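Pritstead Parts Wash and Stores Group
Minutes of the August meeting, held in the upstairs room at 2 p.m.

Present: Ákos Takács (chair), Shanti Dubey (minutes), stores, day shift and maintenance leads.
Apologies: night shift lead, who sent written comments.

1. Minutes of the last meeting
Accepted with one change. Item 4 said the bins had been "fully restored." Ákos asked for this to read "wiped down." Shanti said she had written what was reported to her at the time. Changed anyway.

2. Matters arising
The label printer is still on order from Awasthi. Stores has heard this before and would like a delivery date in writing.

The broken step by the stores door has been fixed. It was noted that it was also fixed in the spring.

3. Condition of the sheet-metal bins
Maintenance presented its proposal to refinish the gray bins, walls and floors both, using the coating quoted by Flalau. The quote covers 12 bins. The supplier says the coating will resist scratching for 6 years.

Ákos asked what the 6 years was based on. Maintenance said it came from the brochure. Ákos asked whether the brochure had tested it with metal parts being dropped in all day or with somebody rubbing a cloth over it. Maintenance did not know and will ask.

Day shift said the scuffs and white scratches on the bin floors are ugly but have never caused a rejected part that anyone could name. The cloudy stains are a different question. Stores believes they come from the wash fluid. Day shift believes they come from the cleaner that stores picked last year. No test has been done by either side, and the chair declined to take a vote on chemistry.
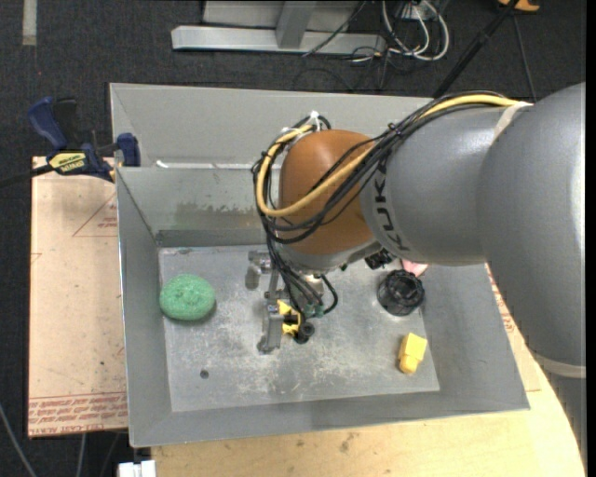

Maintenance pointed out that the floor gets the worst of it and the walls are mostly sound, so coating the whole bin could be a waste of money. A floor-only price was never requested. Shanti asked why. The answer was that Flalau offers a package. It was agreed that a package is something we can say no to.

There was a longer discussion about the brownish discoloration on the rear wall. Maintenance called it surface wear. The night shift comments called it rust. Ákos said he would like to know which before paying anyone to paint over it, and asked that a small patch be cleaned back to bare metal on one bin and looked at properly. Maintenance said this could be done at the next stop. Asked when that was, maintenance said it depended on the schedule. The minutes should show that the schedule is also kept by maintenance.

Decision: no order to be placed with Flalau at this time. Patch to be cleaned and checked first. Floor-only price to be requested.

4. Cleaning routine
The current sheet says bins are to be emptied and wiped at the end of each shift. The sheet for July was passed around. Every box had a check mark in it, in what looked to several members like the same pen. Day shift said the pen is tied to the clipboard. This was accepted, though not warmly.

Shanti proposed that the sheet have a space for comments, so that a person who sees a new stain can write it down. Stores objected that this adds paperwork. Shanti replied that it adds a line. Agreed for a trial through the next meeting.

Stores would like to switch to the Didilano cleaner, which a sales visitor left as a sample. The visitor claimed it removes stains that the present product leaves behind. The group was not convinced by a claim made without opening the bottle. Stores may try it on one bin only, and is to leave the bin beside it on the present cleaner so there is something to compare it with.

5. Seams and corners
Day shift reported that grit collects along the rear seam and the wipe does not get into it. Maintenance suggested a stiff brush. Ákos asked if we own a stiff brush. Stores said 2 were bought last winter and could not say where they are now. Stores to look before buying more.

6. Other business
A request for new wall charts was turned down. The old ones are readable and hardly anyone reads them.

Actions
Maintenance: clean and inspect the patch; get the floor-only price; ask Flalau for test results.
Stores: trial of the sample cleaner; find the brushes; chase Awasthi.
Shanti Dubey: revised cleaning sheet.

Next meeting to be set when the patch has been checked. Closed at 3:12 p.m.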